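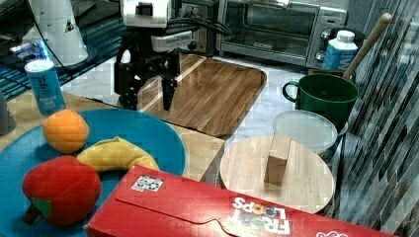
*Prüfplatz Küche: Zweifingergreifer über dem Holztablett, rechts der stehende Holzklotz auf dem runden Brett.*

## Cluris G2 im Vergleich mit dem Flamex-Parallelgreifer

Der Cluris G2 ersetzt an unserem Arm den Flamex, mit dem wir seit Februar gearbeitet haben. Beide Greifer haben zwei Finger, der mechanische Anschluss ist gleich. Getauscht wurde mit dem Adapterflansch von Sturkley, der Umbau dauert mit Neukalibrierung eine halbe Stunde.

Geprüft wurde mit weichen Teilen (Plüschobst), einem kleinen Holzklotz und flachen Gegenständen wie Deckel und Tablett. Pro Greifer liefen 199 Greifversuche, gesteuert über den Dagdag-Controller in Firmware 3.

**Greifkraft.** Der Flamex kennt nur 2 Kraftstufen. Für Plüsch ist schon die untere zu hoch, der Stoff wird deutlich eingedrückt. Der Cluris regelt stufenlos und hält die eingestellte Kraft auch nach 1.000 Schließzyklen ohne messbare Drift.

**Flache Teile.** Beim Deckel liegt der Flamex vorn. Seine Fingerspitzen sind schmaler und kommen besser unter den Rand. Der Cluris schob den Deckel in mehreren Versuchen vor sich her — mit den dünneren Spitzen aus dem Zubehör ließ sich das beheben, sie kosten allerdings extra.

**Handgelenkkamera.** Die Kamera übernimmt man beim Cluris ohne neuen Halter.

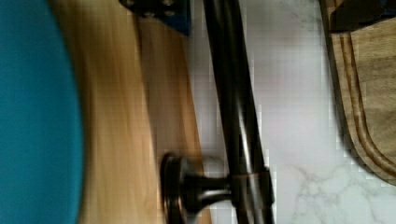
Bei schnellen Schwenks verwischt die Holzmaserung, dunkle Metallgriffe liefern Glanzstreifen, und heller Marmor zeigt Kompressionsblöcke. Für die Grobpositionierung genügt das. Für die Kantenerkennung haben wir die Verfahrgeschwindigkeit vor dem Griff reduziert, Siriporn Jaidee hat dafür im Controller eine eigene Rampe angelegt.

**Software.** Der Treiber meldet Griffverlust zuverlässig, die Fehlercodes sind jedoch nur lückenhaft dokumentiert. Code 3 fehlt im Handbuch ganz.

**Bewertung.** Für gemischte Haushaltsobjekte ist der Cluris G2 die bessere Wahl. Wer überwiegend flache Teile greift, kann beim Flamex bleiben. Abzug gibt es für das Handbuch und den Preis der Ersatzspitzen.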